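Trastness toy library to lend again from Horgan Street

The toy library in Trastness will start lending again in July 2020, three months after it shut its doors and asked members to hang on to whatever they had at home.

Loans will work by collection only to begin with. Families choose from a list online, book a slot of 15 minutes and pick up a bagged order at the side door of the Horgan Street building. No one will be able to browse the shelves, and the Plevari play room stays closed.

The library has 241 member families and 1,545 items on its books, from jigsaws and baby gyms to a pair of balance bikes. Many of those were out on loan when it closed in April. Fines have been dropped for the whole period, and members who have lost a piece or broken something are asked to put a note in the bag.

Returned toys will be set aside for three days, then washed and checked before they go out again. Soft toys, dressing-up clothes and anything with a fabric cover have been taken off the list for now.

Atif Shaikh, who manages the library, said demand had not gone away. "We had parents ringing every week to ask if they could swap," he said. "A puzzle is only a puzzle until your child can do it with their eyes shut."

The number of orders will be held at 40 a day. Each family can borrow up to four items for three weeks, one week longer than before. The yearly fee has been frozen, and anyone who was already a member in April will have three months added to the end of their membership.

The branch in Drevum is not part of the plan. It shares a hall with a lunch club, and Mr Shaikh said he did not expect to have the keys back before the autumn.
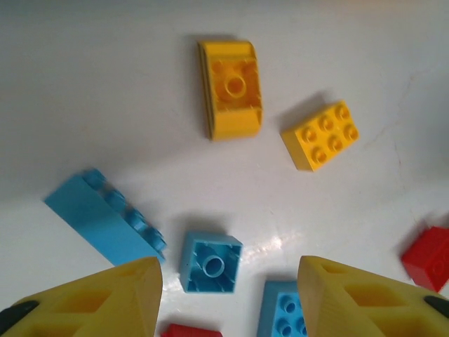 Children and Families

Large building bricks are among the hard plastic toys on the collection list. Orders are taken through the library's website, or by phone on weekday mornings.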